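Single bed

From the Festcombe Household Wiki, the shared reference for people living in small places. Page looked after by Igor Skála. Last edited Thursday, June 25, 2026.

A single bed is a bed made for one sleeper, and in a small room it's also the wardrobe, the desk, the couch and the place where the mail goes. I've lived with one in every flat I've rented, so this page leans pretty heavily on my own habits (sorry, I did try to write it neutrally and it came out like a manual for a toaster). If yours works differently, add a section!

Name

Most of us here say "single". Some shops say "twin", and my grandmother called hers "the cot" even though it was a proper bed with a headboard. In the Pelwood building, where I lived for two winters, the lease called it a "sleeping unit", and I still haven't forgiven them.

Placement

The usual spot is a corner, with the head against one wall and a long side against another or close to it. You lose the ability to get out on both sides, but you gain a strip of floor, and in a small room I'll take the floor every time. The trade-off is making the thing. Tucking a sheet on the wall side means kneeling on the mattress and working backwards, and you will trap your own knee at least once a week.

I like to leave a hand's width between the bed and the wall in December, when the outside walls in my place get clammy. Pull it out, wipe the wall down, push it back when the weather turns.

Covers

A mattress cover goes over the mattress and stays there between washes, and for daytime use it's the best thing you can own. Stripes and checks hide a lot. Plain white hides nothing, as I learned with a cup of tea. Mine is a Kassab, bought on sale, and the elastic has held up better than the colour has.

Quilts are the bulky part. You can leave one spread out, but if the bed gets used for other things during the day it's much nicer folded thick and parked at the head end, where it props up your back when you sit. I fold mine lengthwise first and then in layers, with the folded edge facing out. My sister rolls hers. We've agreed not to discuss it.

Daytime use

The middle of the bed is the biggest flat surface most of us have, so it's where jackets get laid out, laundry gets folded and small gear gets set up.
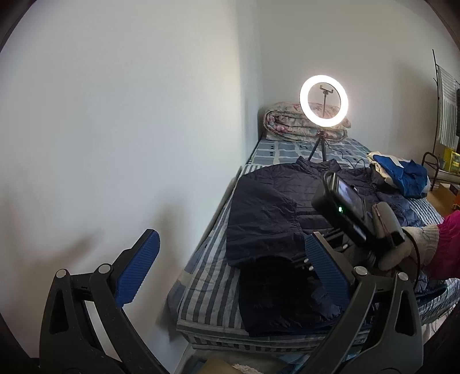 A single bed in use as a work surface, with the quilt folded at the head and a ring light on a small tripod in front of it.

Puffer jackets do well flat on a bed. Zip them up, smooth the top half first, then pull the sleeves straight and bring the bottom into line. Don't squash one under a stack of other clothes if you can help it, the filling takes ages to plump up again. Folded clothes go off to the side, and I try (try!) to put them away before bedtime so they don't end up on the chair.

Lights and tripods are fussier. A mattress gives under you, so anything on thin legs will lean whenever somebody sits down. Spread the legs as wide as they go, or slide a tray or a big hardcover book underneath. Watch the cable as well. I once stood up with mine looped round my ankle and took the whole lot onto the floor.

Storage underneath

I use two low Plellus boxes, one for winter blankets and one for everything I don't want to make a decision about. Measure the gap before you buy. I paid 40 dollars for a pair that were a finger too tall, and they lived in the hallway until I moved.

See also

Folding a quilt
Mattress covers, washing and drying
Puffer jackets, care of
Rooms without a closet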